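Getting a chewed-up cross-head screw out (without buying a miracle kit)

Filed under: Workshop basics. Article 2964 on the Bronddale Tool Library site.
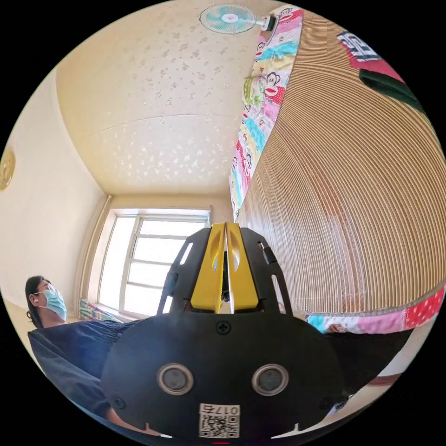

Before you try anything

Most advice on stripped screws starts after the damage is done, and most of it is copied from other advice. I've been pulling screws out of things for 28 years and I doubt half the tricks going round have been tested by the people repeating them. Some do work. A few make the job worse.

First question: is the head really stripped, or are you using the wrong driver? A cross-shaped hole can be a Phillips, a Pozidriv or a JIS, and they look near enough the same across a bench. A Pozidriv usually has four fine lines between the arms of the cross. A JIS screw often has a small dot stamped in the head, though plenty don't. Put a Phillips driver in either and it will seem to fit, right up until it climbs out and takes some metal with it.

So try two or three drivers before you decide you've got a problem. You want the tip to sit down in the recess with almost no wobble. If you can rock the handle side to side, go up a size.

Clean the recess too. Paint, grime and old threadlocker will all keep the tip from seating. A sewing needle or a dental pick does it in a minute.

Step 1: Push harder than you turn

Dull, but this fixes more screws than anything else on the page. Stand the job on something solid so you can get your weight over it. Lean straight down, then turn slowly. Most people do the opposite, pressing lightly and twisting hard, and then they blame the screw.

If it's a thin plastic cover, support it from behind with a folded towel. You can crack a boss this way, so go easy.

Step 2: The rubber band trick

You've seen this one. Lay a wide rubber band over the head, press the driver into it and turn. I was ready to call it rubbish, and on tight screws I still do. The rubber tears and you spend five minutes picking bits out of the recess. On a lightly damaged head that isn't very tight, it works perhaps one time in three. It costs nothing, so have a go, but don't give it more than two tries.

Valve grinding paste does the same job better. Put a dab on the driver tip and the grit bites into both surfaces. Wipe it off afterwards, and keep it well away from bearings or anything that slides.

Step 3: Shock it

For metal into metal only. Set the driver in the head and give the handle a few sharp taps with a small hammer. Use a driver made to be struck, with the shank running right through the handle. The taps can break the grip of corrosion in the threads and bed the tip a bit deeper.

A hand impact driver does this and turns at the same moment. Ours is an old Flirnberg and it's ugly, but it gets borrowed more than anything else on the wall. Check it's set to undo before you hit it. Please.

Don't do any of this to electronics, castings you care about, or plastic of any kind.

Step 4: Penetrating oil, with low expectations

Oil helps when the threads are rusted. It does nothing for a worn recess, and a slippery recess is worse than a dry one. Put a drop at the edge of the head, leave it overnight, then clean the recess before you try again. The cans that promise results in seconds are selling you the can. Some plastics also craze when oil gets on them, so skip it there.

Step 5: Cut a slot

If the head stands proud, cut a straight slot across it with a fine hacksaw or a rotary tool and use a flat driver. Wear glasses and mask the surface either side with tape. If the head sits in a deep hole, you can't reach it and you'll only scar the rim.

Step 6: Extractors and drilling

The left-handed extractor bits in the Hong set we keep are fine on larger screws. On small ones I'd leave them in the box. They're hard and brittle, and one snapped off in a screw is far harder to drill than the screw was.

Drilling off the head is less clever and more reliable. Centre-punch first, start with a small bit, run the drill slowly, and step up until the head comes away. Lift the part off and grip the stub with locking pliers. A 12 volt drill has plenty of grunt for this.

Putting it back together

Throw the old screw out. I mean it. Every repair morning at the Clandulgate hall, somebody brings in a job where the same mangled screw has gone back in twice. Match the thread and the length, and start the new one by hand. In plastic, turn it backwards until you feel it drop into the old thread, then forwards. Stop when it's snug.

If your driver tip is rounded or shiny at the corners, replace that as well.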